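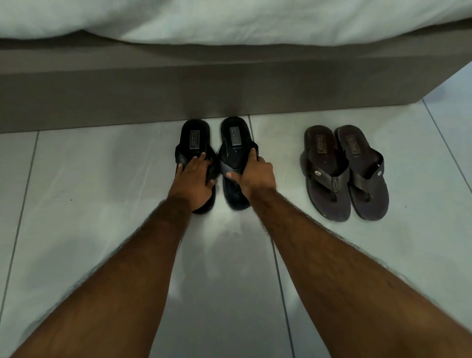

Shufen Yin would have paid for the shoe part alone. She was in the first group of households to try the Nekero home kit, and she told me she bends down to straighten footwear more often than she washes dishes. She had no strong feelings about the rest of it. Laundry she can do standing up.

The kit is a small tidying robot with a service plan attached. It comes from Drevham, a company that used to make carts for hospital stockrooms and now wants to sell to people at home. The robot has a wheeled base, one lifting column and two arms. It does floors, in the sense that it picks things up off them and puts them where you want them. It does not vacuum or mop.

The unusual part is how you teach it. Most home robots I have tried arrive with a fixed list of things they can do, and you choose from the list. Nekero arrives knowing very little about your house. In the box there is a head strap with a camera on it. You wear it, do the chore with your own hands the way you like it done, and send the recording to Drevham. A few days later the robot gets an update and has a go.

I had the kit for 11 days. I taught it to line up sandals beside a bed, to collect towels from a bathroom floor and to return toys to a low shelf. I will deal mostly with the sandals, as that was where it was best and also where it gave me the most trouble.

Recording is simple. You tighten the strap, press the button over your left ear and wait for a tone. Then you work. The manual asks for slow, plain movements, with both hands where the camera can see them. It also asks you to start from a different mess each time. You do the chore, scatter everything, and do it again. My first recordings were rejected for being too much alike. I had been dropping the sandals in nearly the same place every time without noticing.

The strap is fine for short stretches. After a long one my neck was sore, and the battery pack at the back gets warm. A person with glasses will want to try it on before paying.

Pairs are hard for machines, Drevham says, and I believe it. Flip-flops have no laces and no tongue, they are nearly flat, and the left and the right look much the same from above. Dark ones with similar straps are worse still. The robot has to decide which two belong together, which way each one points and which side it goes on.
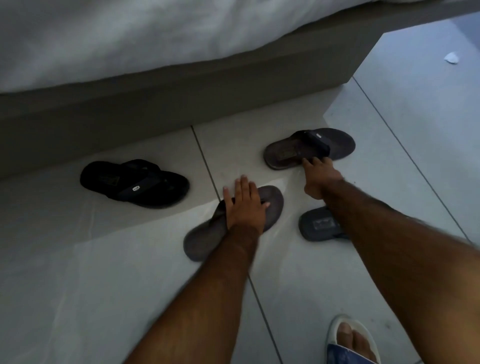 The manual suggests picking one direction and sticking to it. If you set the heels against the bed in some recordings and the toes against it in others, the robot will learn both and choose between them as it pleases. I also learned to finish a pair before starting the next one. When I moved sandals from two pairs in turn, the robot copied that too, and on tile it would nudge a sandal it had already placed while going back for another.

After the first update the robot got the right sandals together most of the time and set them down crooked. After the second they were straight. By the end of my stay with it, it could deal with two pairs on an open floor without help, slowly. I could have done the same job in the time it took to drive in from the hall. It still mixed up left and right now and then. It never lifted one high enough to drop it with any force, and it stopped at once when I put a foot in its way.

Rugs are another matter. The gripper pads drag on a thick pile, and twice the robot picked up the edge of the rug along with the towel. Drevham sells softer pads and did not send me any. Shiny floors gave it pause on bright mornings, when it slowed down and checked the same spot over and over. Closing the blinds fixed that.

The kit costs $2,582, with the robot, the dock, the head strap and one year of the teaching service. After that the service is $742 a year. You can let it lapse, and the robot will keep the chores it already knows, but you cannot add new ones. The plan covers up to 2 new chores a month. I never came near that limit, and I doubt many households will after the first few weeks.

Then there is privacy. The recordings show the inside of your home and go to people who check them before they are used. Adoración Vidal runs that side of the service at Drevham. She told me that faces are blurred before anyone looks at a recording, and that customers can delete theirs from the app whenever they want. I deleted one as a test and it was gone from my list the same afternoon. A chore that was learned from a deleted recording stays on the robot. I would like the app to say so more clearly than it does.

The closest rival is the Sarkar, sold by Hamar. It costs less up front, has a single arm and comes with its chores built in. It was quicker at towels when I tried it last spring. It has no shoe setting at all, and there is no way to give it one. If the chores on its list are the ones you want done, it is the easier machine to live with.

Nekero suits people who have one or two small jobs they are tired of and the patience to show somebody how. Setup took me most of a morning, and the dock needs a clear stretch of wall near an outlet. Orders are open now on Drevham's site, with the softer pads listed separately under accessories. Ask for them at the start if you have carpet.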